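4. Setting out the fruit

Put the large green tray at the front of the table and the round plates in a row behind it. If you use two tables, push them together first and check that the tops are level.

Give each piece its own plate — tomato on pink, apple on mint green. The banana moves between the yellow plate and the tray.
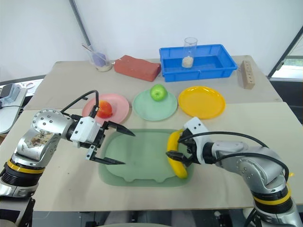 5. Clearing away

5.1 Return the fruit to the Cukbridge box.
5.2 Wipe the tray and plates with a damp cloth.

CAUTION: Do not put the plates in a dishwasher.

Note: Replacement plates are listed under part 31.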